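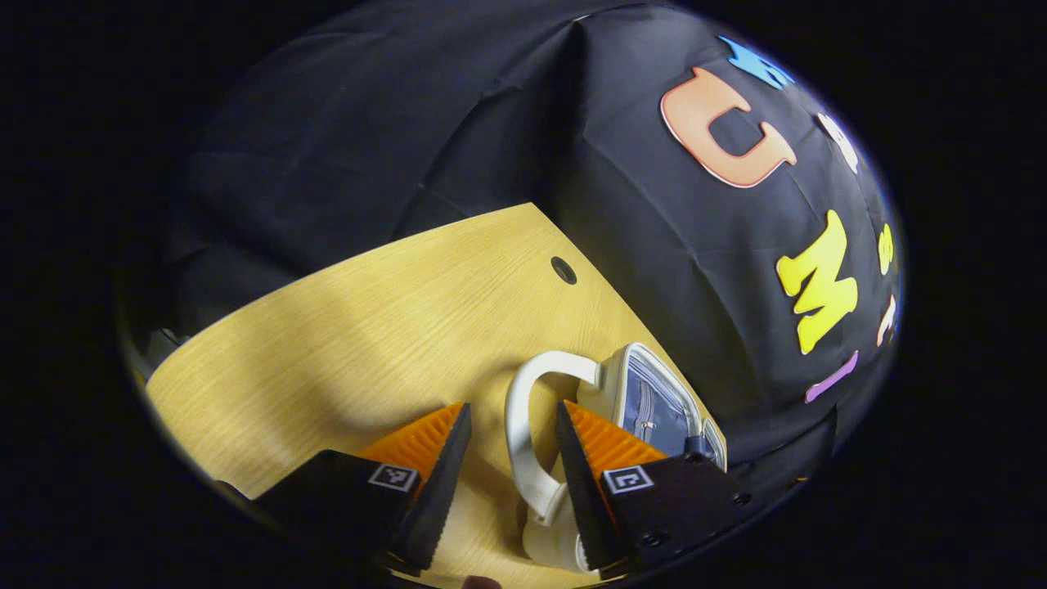

Figure 2. The Flevex hand kit on a white handled object, fingers open. The ribbed orange pads are the supplied ones. Each finger plate carries its own square marker.

4.2 The kit as delivered

The Flevex is sold by Girnmont as a complete hand-held gripper for recording demonstrations, and the word "complete" is printed on the box twice. We bought two kits at list price and told the seller nothing about what we meant to do with them. Both arrived with fingers, pads, printed markers and a leaflet which devotes more space to the warranty than to calibration.

Assembly is simple enough. The markers come already fixed to the finger plates, so the opening of the jaws can be read from video with no wiring at all, and this part of the design we can praise without reserve. The pads are another matter. They are held on by friction and optimism, and on the first kit one of them began to creep after 74 grasps. A thin strip of double-sided tape cured it. Girnmont sells a pad retention set, which we have not tried, having already paid for the tape.

4.3 Handled objects

Handles are where cheap grippers go to be embarrassed. The brochure promises "confident grasping of everyday tableware", and we took this as an invitation. Each operator was asked to approach the object with the jaws open, close on the handle, lift, and set it back down on the table (Figure 2 shows the jaws open around one such object). We recorded 300 attempts in all, split evenly between the Flevex and the older Kwak hand used in our Gorkholm study.

The Flevex did better on handles, mostly thanks to its tapered fingers, which can get into a loop that the blunter Kwak merely pushes across the table. Its weak point is glazed surfaces met at a slant. The ridges on the pads then touch along a line or two, and the object turns slowly in the grip, like a guest looking for the door. Operators soon learned to square up before closing. We count this as a cost of the kit - the training time is real, and the leaflet does not mention it.

Marker tracking held up well under ordinary room light. Most losses came when the operator's own sleeve crossed the view, a fault we cannot fairly lay at Girnmont's door. Attempts with a lost marker were kept in the grasp totals but left out of the jaw-width analysis in Section 5.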